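양팔 셀 케이블 다시 묶기, 제가 하는 순서대로 적어봅니다

지난번 글에 케이블 정리를 어떻게 하냐는 댓글이 꽤 달려서 이참에 정리해요. 저도 처음엔 그냥 팔에 바짝 붙여서 묶었거든요. 그랬다가 11월에 손목 쪽 커넥터를 두 개나 해먹었습니다 ㅠㅠ 그 뒤로는 무조건 고리를 크게 남겨요.

준비물은 흰색 케이블 타이, 니퍼, 육각 렌치, 줄자 정도예요. 타이는 폭이 좁은 게 좋아요. 넓은 건 링크 곡면에서 자꾸 돌아가더라고요.

1. 전원부터 내립니다. 팔이 툭 떨어질 수 있으니 한 손으로 받치고 내리세요.

2. 헌 타이를 자릅니다. 니퍼 날은 꼭 케이블 바깥쪽으로! 저는 한 번 피복을 집어서 케이블을 통째로 갈았어요.

3. 그리퍼 쪽 클립에 먼저 끼웁니다. 여기가 기준점이라 어깨 쪽부터 시작하면 나중에 길이가 안 맞아요.

4. 클립에서 팔뚝 첫 타이까지 46cm를 남깁니다. 너무 긴가 싶을 정도로 위로 둥글게 솟아야 맞아요. 손목을 끝까지 돌려봐서 고리가 팽팽해지면 다시 하셔야 합니다.

5. 팔뚝을 따라 타이로 고정하고, 어깨 관절을 감아서 앞쪽 마운팅 플레이트 너머로 내려보냅니다. 타이는 손톱으로 밀어서 살짝 움직일 만큼만 조여요.
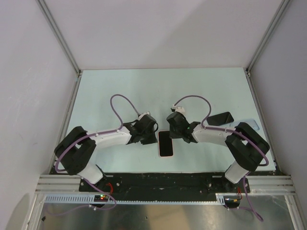
양쪽 팔 모두 보라색 케이블을 위로 크게 돌려서 어깨 쪽으로 내린 상태

6. 반대쪽 팔도 똑같이 합니다. 좌우 고리 높이가 많이 다르면 그리퍼끼리 가까워질 때 한쪽만 당겨지니까 눈높이에서 한번 비교해 보세요.

7. 전원을 넣기 전에 관절을 손으로 천천히 움직여 봅니다. 케이블이 어깨 틈으로 말려 들어가는지가 제일 중요해요. 괜찮으면 전원을 켜고 저속으로 40회 왕복시킵니다. 저는 이때 꼭 옆에 서 있어요, 비상정지에 손 올리고요.

아래로 늘어진 부분은 취향 차이가 좀 있는데요, 같이 일하는 Shalini Ahuja 님은 트레이에 싹 넣는 쪽이고 저는 늘어뜨려 두는 쪽이에요. 점검할 때 손이 바로 들어가서 편하거든요! 다만 앞쪽 보드 배선에 걸리지 않게만 봐주세요.

점검은 12일마다 합니다. 타이가 밀렸는지, 피복이 하얗게 일어난 데는 없는지, 마운팅 플레이트 나사가 풀리지 않았는지 이렇게 보면 금방 끝나요. 피복이 일어났으면 테이프로 버티지 말고 그냥 교체하세요.

다음 글에서는 그리퍼 영점 맞추는 법을 써볼게요. 궁금한 건 댓글로 남겨주세요~

2025년 4월 15일 작성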